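Home - Kitchen - Workshop - Floors - Ask Otis - Closetari index

House rules for hand-held grippers at the counter

Updated 2020-10-10

My brother-in-law Wenceslao Tlapale believes a gripper that can sort cutlery needs no supervision. He has also replaced the same drinking glass three times. These are the rules in our kitchen, and he is welcome to frame them.

1. Pick things up by the plain end. Tines, blades and spoon bowls are poor handles for people and worse ones for machines. Bring the fingers in square, so both pads meet the stick at the same height, and close slowly. 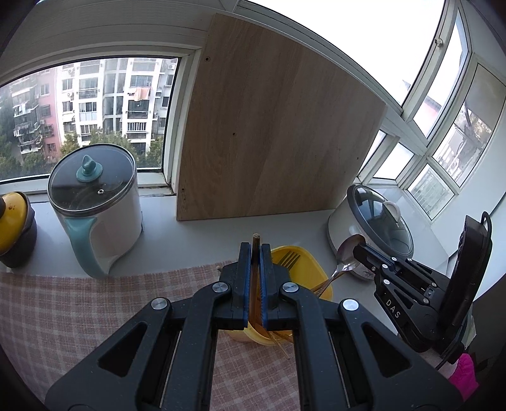
Both blue pads on the stick, tip just proud of the fingers.

2. Put a cloth down. A bare white countertop is slick, and a chopstick dropped on one will travel. Pull the cloth flat first - a wrinkle will stop a gripper finger as surely as a brick.

3. One tool in the container at a time. When two grippers are working, one goes in and the other waits outside. Wenceslao calls this bureaucracy. I call it having a fork left with all its tines.

4. Knives are moved by hand, by a grown-up, before anyone squeezes a trigger. If a blade is standing in the container, stop and deal with it. I break this one myself, usually when I'm in a hurry, and I have been spoken to.

5. Loose pieces on the cloth get picked up before you reach for the ones standing in the container. Small spoons and thin sticks love to roll under a linkage.

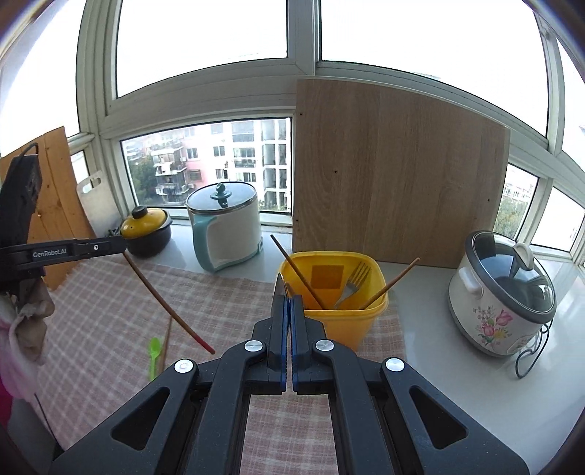 6. Wipe the pads every 30 minutes with a damp rag and dry them. Grease from wooden utensils builds up quietly. No dish soap on the joints, please, whatever Otis Schumacher wrote in January.

7. Unplug any cooker within arm's reach, and keep lids on. Swinging elbows knock over more pots than grippers do.

8. After a washed pad has been glued back on, leave it 24 hours. I gave mine 2 and found it in the rice.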